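**Fladum sim pack – worth paying for?**

Dorottya Somogyi – Sep 17, 2026

Looking at the Fladum pack for an after-school club. One arm, one table, chess task, all simulated. License is $201 a year. We have 6 old laptops, no real arm and no money for one. Does it run OK on weak machines? And can the kids change the task or is it locked?

**Miklós Balogh**

Runs fine if you turn shadows off in settings. With them on I got 23 fps, off it was a lot better. Task isnt locked – board position and start pose are in a text file. Gripper force too, but leave that alone at first, kids set it to 300 and pieces go flying.

Docs are thin. Expect to spend an evening on the install.

**Szabolcs Kelemen**

get Grundo instead, its cheaper

**Pirmin Kuster**

Grundo has no gripper contact last I checked, so no real picking up. For chess you want Fladum. Do the trial first, use the same room file the license ships with. Mine below, arm down by the board, defualt shadows.
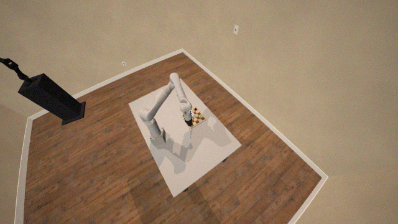 Dorottya Somogyi: Thanks, trial it is. Does one license cover all the laptops or do I need one each?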